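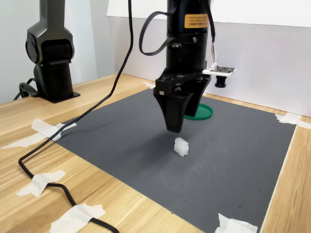
A black two-finger gripper, open, over a mat.

Distributor to charge small presses for unsold books, twice

Jerasent, the distributor that carries the lists of 17 independent publishers, will begin charging them a handling fee on returned books in December, on top of the fee it already charges for sending the books out. Publishers received the news in a letter headed "Exciting Changes to Your Returns Experience."

Under the new terms, a book that leaves the warehouse, spends a season face out in a store and comes home unsold will cost its publisher a fixed amount for the trip back. A second fee applies if the book is judged fit to go on sale again. A different second fee applies if it isn't. The letter sets out both in a table and invites publishers to "explore the option that works for you," although the choice belongs to the person at the receiving dock.

Bookselling has run on returns for so long that most people in the business have stopped finding it strange. Stores order more than they expect to sell, send back what they don't, and get credit. The publisher pays the freight, wipes the sale off the books and tries to remember that it had counted the money. For a big house this is weather. For a press with two employees and a backlist in a spare bedroom, one enthusiastic chain order can be the most expensive good news of the year. 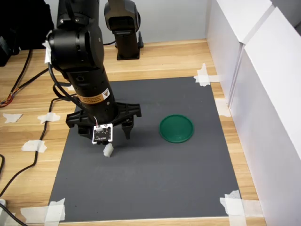
The letter gives rising costs as the reason for the change, without saying which costs or how far they have risen. It also mentions sustainability. Returned books, it notes, travel a long way for nothing, and a fee will encourage publishers to print "more mindfully." Stores, which do the ordering and the returning, will pay nothing extra and are not asked to be mindful.

"I've read it four times and I still don't know what I'm supposed to do differently," said Stavros Tzanetos, publisher of Yaman, which brings out six books a year, nearly all of them translated novels. "I can't tell a bookstore to order fewer. I spend my entire life begging them to order any."

Yaman's best-selling title last year was a Greek novel set in a ferry ticket office. It picked up a warm review, a spot on a front table and a large order from a chain. Eight months later most of that order was back in the warehouse, some copies wearing the chain's discount stickers. Tzanetos ran the numbers again under the new terms and found that the book's modest profit would have become a modest loss.

"So our hit would have been a flop," he said. "It's good to know these things early."

He is not leaving Jerasent, at least for now. Changing distributors means pulling every title out of one system and feeding it into another, and for several weeks in between, the books are listed online as unavailable, or as available in nine weeks, or as a garden hose. Yaman went through it once before. One of its poetry collections was sold for most of a spring under the description of a dental textbook, and Tzanetos says sales were slightly up.

Other presses on the list have been less patient. Skolum, which publishes essays and a popular line of walking guides, told its authors last week that it would stop accepting returns altogether and offer stores a deeper discount to make up for it. Firm sale, as the trade calls it, is how nearly every other kind of shop buys nearly every other kind of thing. Booksellers have greeted the idea as though they had been asked to pay for air.

The buyer at one store that carries the walking guides said she expected to keep stocking them but would be "a lot pickier" about the essays. Skolum's essayists have been informed. One has asked whether an essay could be written about a walk.
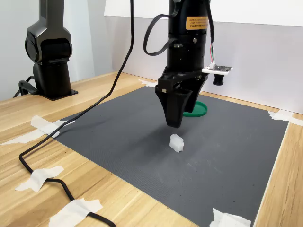
A meeting, and a survey

Jerasent held a video call for its publishers this month, at 8 in the morning, an hour that suited its own office and no one else's. It lasted 50 minutes, of which the first 30 were slides. Publishers on the call said the new fees appeared on the second-to-last one, after a section on the company's refreshed logo.

Several asked whether the fee could be delayed until spring, when the worst of the holiday returns have come through. January and February are when stores clear out everything they bought in hope the previous fall, and a fee that starts in December lands just ahead of it. The company said the timing was a coincidence and that it would take the feedback on board. A survey followed by email. It asked publishers to rate the call from one to five stars and had no box for comments.

A spokesperson for Jerasent said in a written statement that the company "remains passionate about independent voices" and that most of its clients would see "only a limited impact." Asked how limited, the spokesperson sent the statement again.

There may be one winner. Pruvora, a short-run printer that will turn out as few as 25 copies of a book at a time, says it has had more calls from small presses since the letter went out than in the whole of the summer. Printing in small batches costs more per copy and takes some nerve when a title starts to move, but it leaves fewer books around to come back. Tzanetos has asked for a quote on his next novel. It is 640 pages long, and the quote, he said, was "also quite long." 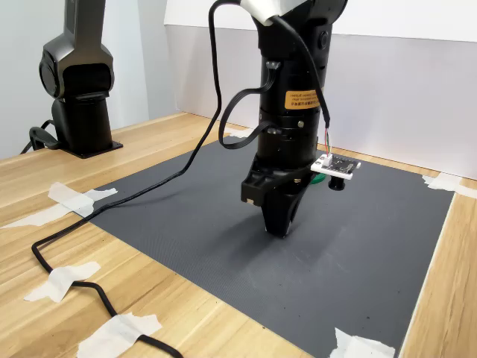 Will this make books more expensive in stores?

Probably a little, and mostly at the small end. The fees fall on publishers, who set the cover price before a book is printed, so any increase would show up on new titles from next spring onward. Books already on the shelf keep the price on the back. Tzanetos expects to add a dollar to Yaman's paperbacks and says he will apologize for it in person to anyone who asks, at any of the press's launches. The next one is in January, in the upstairs room of a bar. There will be a table of books at the door, and he would prefer not to carry them home.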